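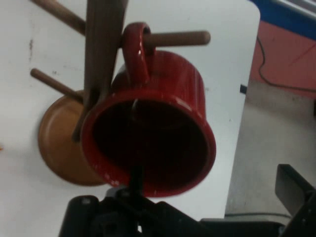 Sokiseck says its kitchen robots are safe to work next to people. A fault report the company put out in November suggests the claim needs more support than it has been given so far.

The report covers a run of trials at the firm's test space in Celcombe, where a single robot arm was set to take mugs off a wooden mug tree and hang them back on the pegs. It is a dull job, and Sokiseck picked it for that. A mug handle on a peg leaves little room for error, and the company wanted to show that its arm could do in a home kitchen what it has been sold to do in cafes.

According to the report, the arm made 1641 attempts. In 354 of them it failed to finish the job. Most of those were plain misses, with the gripper closing on air or stopping short of the handle. A smaller group is the reason the report exists. In these the gripper had hold of a mug, the control software lost track of that fact, and the arm kept pulling while the handle was still hooked over the peg.

The software is supposed to stop the arm when the pull goes past a set limit. It did not. The report says the limit was being checked against an old reading, one that could lag as much as 700 milliseconds behind the real one. By the time the stop signal went out, the mug tree had been dragged across the table or tipped over, and several mugs had been broken. One piece landed outside the taped line that staff are told to stand behind while the arm is moving. Nobody was hurt.

Sokiseck calls this "an isolated timing issue." That is a generous way to put it. By the company's own account the lag was present in every trial. It only mattered when a handle caught, and handles catch often when the thing you are testing is whether a robot can unhook a mug.

The stop function was supplied by Clultetti, which makes the force sensor and the code that reads it. Clultetti says its part worked as designed and that the delay came from settings chosen by Sokiseck. Sokiseck says it used the settings it was given. Both statements may be true, and neither would be much comfort to a person with a hand near the rack.

The more awkward question is why it took so long to come out. The first dragged rack was logged early in the trials, with a note that reads "slip, reset and carry on." The same note, or one close to it, appears again and again in the weeks that followed. The trials were halted only after the broken piece crossed the line. A visitor tour had been through the same room that morning, the report says, in a sentence near the back that gets no further comment.

Sokiseck has since put out an update that it says cuts the lag to a safe level. The proof offered is a set of 100 repeat trials with no late stops. That sounds fine until you read the footnote, which says the repeat trials used lighter mugs and a rack bolted to the table. A bolted rack can't be dragged. Whether the arm would have pulled too hard on a loose one is exactly what the repeat trials should have told us, and they don't.

The company also says the update slows the arm down near the pegs. It does not say by how much. Asked for the figure, a spokesperson said it was "commercially sensitive" and that customers would "not notice a difference in daily use." If the change is too small to notice, it is fair to wonder how much good it does.

Hutsuliak, a cafe chain that has the same model of arm in its back kitchens, has switched its machines off for now. It said it learned of the fault from the public report and had not been contacted first. Sokiseck disputes this and says a notice was sent to all customers. It would not share a copy of the notice or say when it went out.

Other customers appear to be carrying on as normal. The update is optional and has to be loaded by hand at each site, and Sokiseck keeps no public list of which sites have done it. The arm is still on sale, with the line about working safely beside people still on the product page.

Sokiseck says a second round of trials, with a loose rack and full-weight mugs, will start at Celcombe "in due course." It has not said whether an outside lab will be involved, or whether the results will be published if they turn out badly. Clultetti said it had not been asked to take part.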